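Section 4. Packing and Labeling Boxes for Storage

Read this section before you bring anything to the Trokstead unit. Boxes that are not labeled as described in 4.2 will be held at the front desk.

4.1 Before you start

You will need:
Flat boxes, small or medium
Packing tape
A black marker
Plain white cards
One copy of the Stustach box list

Caution: Do not pack food, fuel, paint, or pressurized cans. Batteries must be taken out of toys, flashlights, and clocks.

4.2 Packing a box

1. Fold the bottom flaps and tape the center seam twice.
2. Turn the box over and press on the seam. If it gives, add a third strip.
3. Put heavy items in first. A packed box must not weigh more than 30 pounds.
4. Stand bottles and tubes upright. Tighten all caps.
5. Put small loose parts in a bag and tie it shut.
6. Fill the gaps with paper. Items should not shift when you tilt the box.
7. Write the box number and the room on a card, in any language you like. The number itself must be in plain digits.
8. Tape the card to a short side of the box, never to the lid.
9. Copy the number onto your box list before you close the box.

Note: Keep the list with you. If it gets lost, Marianna Krawczyk at the front desk can print the last copy you handed in.

4.3 Mixed small items

Small household items can share one box. Leave the lid open until the list is filled in, then close it and tape along the full length. Tall, hard items go in a box of their own or along the side wall, with the narrow end down.

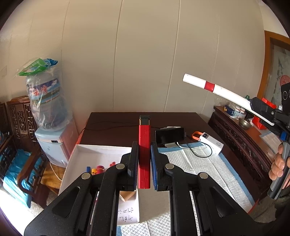 Figure 4. Open box with small items, and a handwritten card.

4.4 Stacking in the unit

1. Place the heaviest boxes on the floor, against the back wall.
2. Stack no more than 4 high.
3. Turn every card toward the door.
4. Leave a gap at the back for air.

Caution: Do not stack anything in front of the sprinkler valve in unit 118.

4.5 Changing your list

Hand in a new list each time you add or remove a box. Lists from before April use the old Brundero numbers and need to be copied onto the current form. Write the old number in the last column so both can be found.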